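Help wanted – prop and backdrop setup, Flurnen studio

Need 2 people for May, possibly longer. We dress tables for small product shoots (Gelik and Tambunan are the regulars) and the backlog is getting silly. 13 setups to get thru this month.

Work is mostly fabric. Black cloth over tabletops, white cloth over risers, poles up, poles down, then all of it again in another order. Also keeping the little bottles and containers in the white cabinet where they belong – they wander.

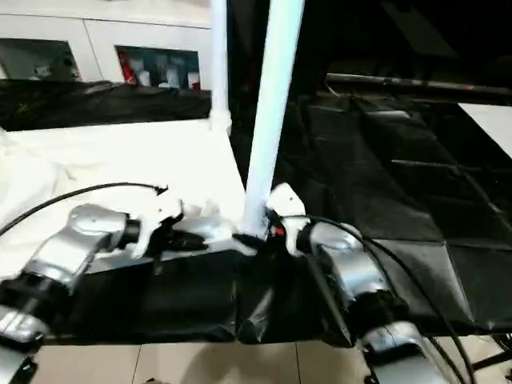
You should be ok with lifting padded mats, folding big cloths without a fight, and being on your feet most of the day. Lint roller skills a plus. No experience needed, we'll show you how we like the drape.

Start 8 am, done by 2. Paid weekly, lunch incuded. Parking behind the Aken building, not in front, you will get towed.

Send a short note w/ your availability to Shufen Hou. No resume needed – just tell us when you can start.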